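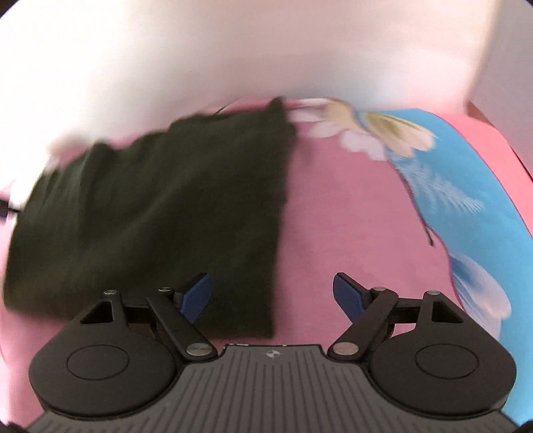

Slow drain on closed-loop heating, pressure falls overnight

Asked in Plumbing and Heating, 2 answers

Hot water boiler, closed loop, 12 radiators on one zone. Cold fill pressure is set at 15 psi. By morning the gauge reads 9. No visible leaks at the radiator valves or in the basement. The relief valve discharge pipe is dry. Expansion tank is a Rumby, installed in July. Where do I look next?

Answer 1 (accepted)
Check the tank precharge first. Close the isolation valve, drain the tank side to zero, then read the air valve with a tire gauge. It should match your cold fill pressure. If water comes out of the air valve, the diaphragm has failed and the tank needs replacing.
If the precharge is fine, shut the boiler off, let it cool, and isolate the boiler from the loop for 2 hours. Whichever side loses pressure has the leak. Note the water temperature with each reading. A loop that cools from 180 to 103 degrees will drop a few psi with no leak at all.

Comment: Precharge was 6. Pumped it to 15, will report back.

Answer 2
Had this in Zastedness. It was the auto air vent. Replace it, they're cheap.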